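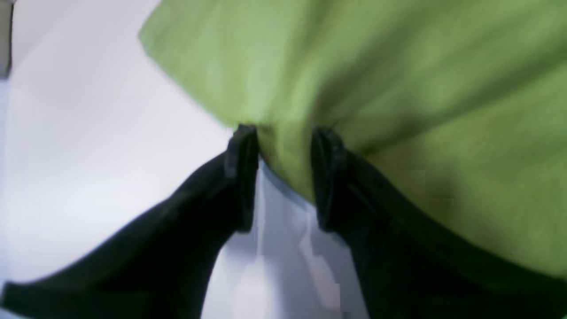 Figure 2. Wrist camera view of a green cloth held between the two fingertips.

4.2 Rules for recording cloth handling

The two sites, Lutovbridge and Ponevton, began with different habits, and the first batch of episodes could not be compared. We therefore wrote a short set of rules, which both sites followed for the 581 episodes reported in this paper.

A grasp is labelled as held only if fabric can be seen between both fingertip pads in the wrist view, as in Figure 2. Fabric lying over the outside of a finger does not count as held, but it does not spoil the label either. Where the pads are hidden by a fold, the annotator marks the grasp as unclear and moves on. Guessing from later images is not allowed.

Blurred images are kept. An early version of the Torach guidelines told annotators to drop them, and this removed a large share of the moments that matter most for soft materials. Under the current rules an image is dropped only when neither fingertip can be made out.

Operators may not touch the cloth by hand once recording has started. If the cloth falls outside the work area, the episode is closed and given a failure code. The pads are wiped after every 21 episodes, and the time is written in the site log. Grip force limits are set before the session and stay fixed until it ends.

Of the 581 episodes, 500 were used for training and the rest were held back for testing. Both sets were labelled under the same rules. Disagreements between annotators were settled by a third reader at the other site, who saw the images without the earlier labels. The wording of the failure codes is given in the appendix.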